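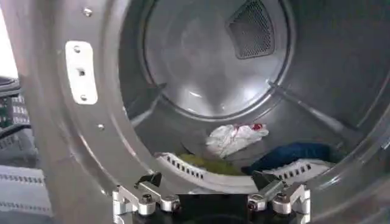
Dryer drum through the open door, small load on the floor of the drum. Perforated vent in the rear wall, upper right.

October, 14:20. Dryer bench, unit 3

Continuing the small-load series for Purkomdale. Question from Flor: does a load this light dry evenly, or does it ride on one rib and come out damp in the folds?

Procedure as agreed with Simin. Weigh dry, soak, spin at 1000 rpm in the Huter washer, weigh again, transfer within 3 min. Low heat. Weigh at the end and feel the seams by hand.

Before the series I cleaned the lint filter and wiped the door seal. Checked the latch plate on the rim: three screws, all tight by hand driver. Miłosz had noted a rattle last time and suspected the plate. Ran the drum empty for 11 min and heard no rattle. Leaving his note open until we have a full load through.

Run A: 48 min, low heat. Items came out in a ball. Outer layers dry, center of the ball still damp. Moisture sensor ended the cycle early, which fits what Maja saw on the other unit.

Run B: same items, reshaken by hand at the halfway point. No damp center. Total time slightly longer. I did not write down the stop time for the pause, so do not use this one for the energy table.

Notes on loading
- Put items in one at a time, opened out. Dropping them in as a bundle gives the result from run A.
- Keep dark items out of the white runs from now on. Navy lint on white cotton makes the filter weights hard to read.
- Rear vent: check for lint after every run. Clear after A and B.

To do
- Repeat A with the Cotis cotton squares so the load is the same each time.
- Ask Mieczysław for the second scale. Ours drifts when the dryer next to it is running.
- Full load for the rattle.

Howlader sheets not started.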